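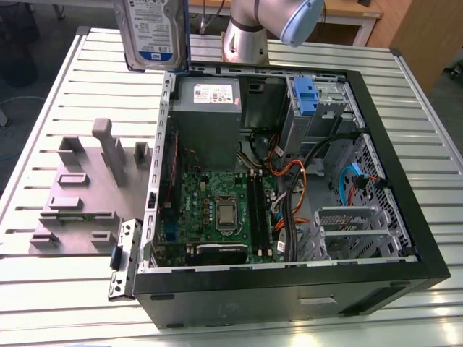
Can a machine put a hard drive into an ordinary desktop PC yet, without a person standing by?

On a good day, with the case lying open and the drive picked up square, it can get through the job, but at our shop it still needs somebody within reach for the cables and for any drive that goes in a little crooked.

Ticket 332 – Drive seating, repair bench
Opened by: Jussara Amaral, Anasville shop
Assigned to: Cyprian Szulc, Prudelon support
Status: open, waiting on shop

Jussara, 9:10 am
Good morning, and thank you for picking this one up so quickly! We refurbish old office towers, and the arm has been a real help with the sorting side of things. Drives into the cage are another story. It lines up nicely, starts down, and then stops with a force warning before the drive is home. If I nudge the case toward the arm by a hair it often goes in on the next try, so I don't think the drives themselves are to blame. The tower is on its side with the panel off, the same way we do it by hand. The latch on our drive cage is bright blue plastic, in case that matters to the vision settings.

Cyprian, 9:45 am
Hello Jussara, lovely clear write-up, thank you. Two things to try, please. Set the insertion speed to 10 percent, and check whether the case can slide on the bench. Slatted aluminum is a nice surface to bolt things to, but a steel case will creep on it when something pushes from above. A clamp or even a strip of rubber mat under the shell would tell us a lot. Could you also say where the power cables are sitting when it stops?

Jussara, 11:30 am
Rubber mat is in and the speed is down. Much better – 200 attempts on the old settings gave us a stack of warnings I was embarrassed to send you, and this morning it has only complained when a cable was in the way. Which brings me to your question. The orange and yellow wires spring back toward the right side of the case after I tuck them, and the thick black ones have a mind of their own too. Zuzanna holds them aside with one finger when she does a drive by hand, and she doesn't even notice she's doing it. The arm has no spare finger, poor thing.

Cyprian, 1:20 pm
That is the part I can't fix from here, I'm afraid. Loose wire is still hard for these machines, because it never lies the same way twice. For now I would tie the power bundle back before the run starts and leave the SATA cable to a person at the end. Eugeniusz on our side is working on a cable check that pauses the arm before it moves in, and I have added your ticket to his list.

Jussara, 3:05 pm
Tied back with a soft strap, and we'll keep plugging in by hand. Bartosz wants to know if it can go on to 500 units in October with this setup. Please leave the ticket open until we've had a few more days with it.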